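How to Wash Dark Clothes Without Losing Color

Jun 28, 2023
By Hrvoje Krasniqi

Dark cotton fades for two reasons: loose dye leaves the fiber in the wash, and friction roughens the surface so that it reflects more light. The steps below address both.

1. Separate dark items from pale and striped fabrics. Check the bedding before loading, as small garments get caught in it.

2. Close zippers, empty pockets and turn each item inside out.

3. Fill the drum no more than 70 percent. A packed load rubs more and rinses poorly.

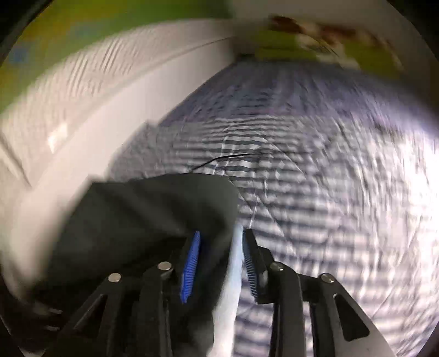
Dark cloth on pale striped fabric. Sort before washing.

4. Select a cold cycle and a low spin speed. Use liquid detergent -- powder may not dissolve fully in cold water and can leave white marks.

5. For a new garment, run a dye test first. Dampen an inside seam, press a white cloth on it for 2 minutes and check for color. If any transfers, wash the item alone and repeat the test after it dries.

6. Remove the load when the cycle ends. Dry it in the shade, still inside out.

Wool and silk need a different detergent and should be washed according to the care label.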